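The Late Bus to Mallum

Last bus to Mallum leaves at 9. She knew that. Had known it all week, and still there she was at the kitchen table with her shoes off, reading the letter again.

Come before the river does, it said. No signature. Her aunt never signed anything.

220 miles. Braltdale first, then the long flat road, then Nyaga, where you change and wait and the coffee is terrible. Then Mallum, and the house, and whatever was left of the orchard.

She hadn't been back in 14 years. Hadn't called much either. There had been a fight over the land, a stupid one, and after that it got easy to be busy.
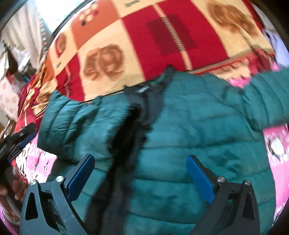 The river was the thing. It had come up twice when she was a kid, both times in April, both times at night, and her aunt had carried the clock upstairs first. Not the photos. The clock. She thought about that while she packed, or tried to. The teal puffer was spread out on the bed, shaggy black trim down the front, and she stood looking at it. Too warm for April. Too cold without it, in that house. Take it. Fine. Socks. The letter. Where was the letter?

In her hand.

Eight-thirty. The cab company didn't pick up. She tried the other one, Bultano, and a man said three minutes and then it was twelve, and she stood at the curb saying come on, come on, out loud, like a crazy person.

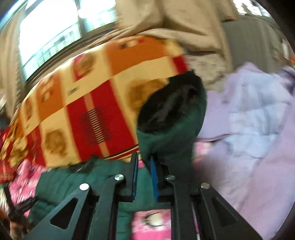 The driver wanted to talk. Where you headed? Mallum. Thought that was under water. Not yet, she said. He turned the radio down after that and drove faster, ran a yellow that was mostly red, and she could of kissed him.

The bus was still there. Engine going, door shut. She banged on it with her flat hand.

The door opened. You're lucky, the driver said, and she said she knew, and gave him the wrong bills, then the right ones.

Back row. Wet window. Braltdale went by in teh dark, the mill, the school, the gas station with one light on. Her phone buzzed in her lap. Her aunt's number.

She let it ring 3 times, the way they used to, so you'd know it was family. Then she picked up.

"I'm on the bus," she said.

"Good," said her aunt. "Bring bread."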